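Table-clearing build, Clindholm robotics club
25 July 2024

Long day, short list of things to be proud of. Writing it down before I start remembering it more kindly.

We're on six of the task cards for the Vumdale student round, and the one everybody wanted is the one giving us grief. Take the place setting from one table, put it on the other, don't drop anything. A toddler can do this. A toddler also doesn't come with a calibration routine, so I suppose we're even.

State of things. The new arm trajectories are loaded and the left side runs them without complaint. The episode counter stood at 144 when I sat down to write, and that includes the ones we'd all like to forget. The organizers suggest 2,000 before you bother training anything serious. I have stopped doing the arithmetic on that because it was affecting morale, mine mainly.

Grasp notes. The bowl is the friendly object. Come in from the side, close on the rim, lift, and the policy more or less gets the idea. It does like to tip the thing on the way up. Fine while the bowl is empty, less fine if the judges decide on soup. The cup is next easiest if you approach it low. Cutlery is where we lose our dignity. A fork lying flat gives you almost nothing to get a finger under, and the students have opinions on this, most of them involving moving the fork to the table edge by hand. Not allowed, I checked the card twice.

Also: shiny steel on a patterned top is a rotten combination for the depth estimate. The Munteanu filter helped in June, on a plain desk. It has not covered itself in glory since. Somebody should try it with the exposure locked before we throw it out.

The gap between the tables still needs a decision. Either we tell the model they're two surfaces or we push them together and pretend. I'm for telling the model. The students are for pushing.

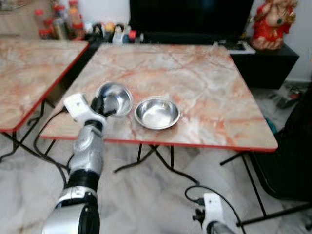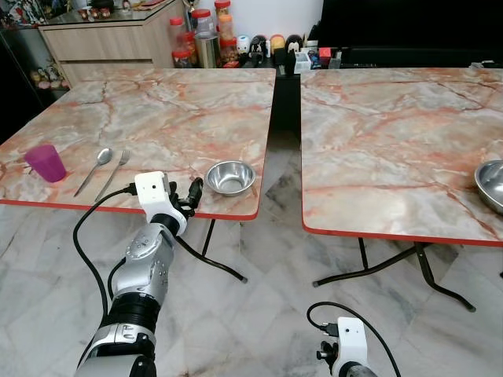
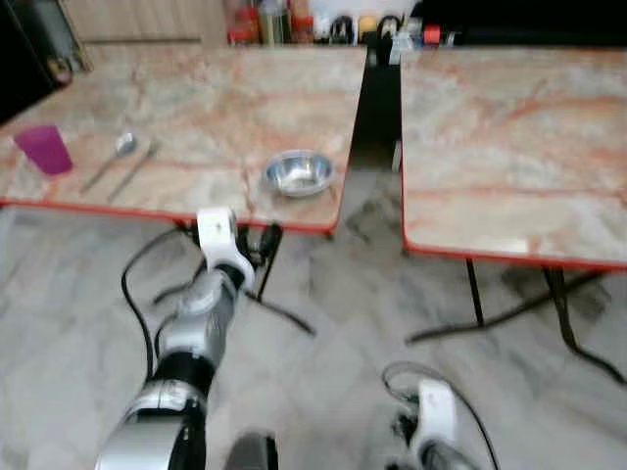 Left arm at the table in all three. Spoon and fork are out in the second and third only.

Zader, our logging script, fell over three times this afternoon, always on save and never with the same message. The workaround is to stop and restart it between cards. The real fix is to rewrite the bit that names the files, which I wrote, so there's no one handy to blame – I did look.

Wrist cable: give it more slack than seems decent. When the arm reaches across, a tight loop pulls on the connector and you get a dropout that looks exactly like a software bug. We spent a good hour treating it as a software bug. The cable was very patient with us.

For next session:

Lock exposure, rerun the Munteanu filter on the bowl only.
Tape marks for the table feet, so that "same place as last time" means something.
Decide the two-surface question. Vote if we must.
Fork approach: try sliding it toward the edge with the fingertips first. The card says nothing against the robot doing it.
Patch Zader, or at least make it fail with the same message every time.

Whoever opens up next, the charged batteries are on the upper shelf and the other ones are also on the upper shelf. Sorry. The charged ones have the green tape.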